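Storage: fitting out a small room

Obaidul Bepari installs shelving and cabinets for Zelenák and spends much of his time on rooms that have to hold cables.

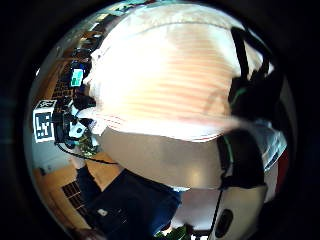
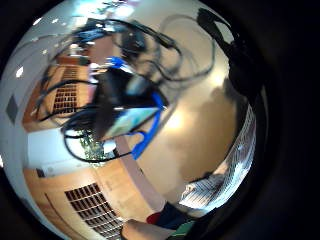

Skidunari — December

Bepari starts with the grilles. "A closed wood cabinet holds heat," he says. "I want square openings in even rows, low down, and nothing stacked against them." On his last job he cut 2 vents into a base unit 1197 mm wide and left 100 mm clear behind it.

Cables come next. He sorts by length before he sorts by type. "Long ones get a strap and a hook. Short ones go in a cubby — one kind to a cubby." Loose loops he takes down first, plugs last.

His shelves are set at 985 mm, a height he took from an old Teltance sheet and has kept. Wood floors he leaves bare. Plants are allowed if the saucer is deep. "Water and plugs," he says. "Keep them on different levels."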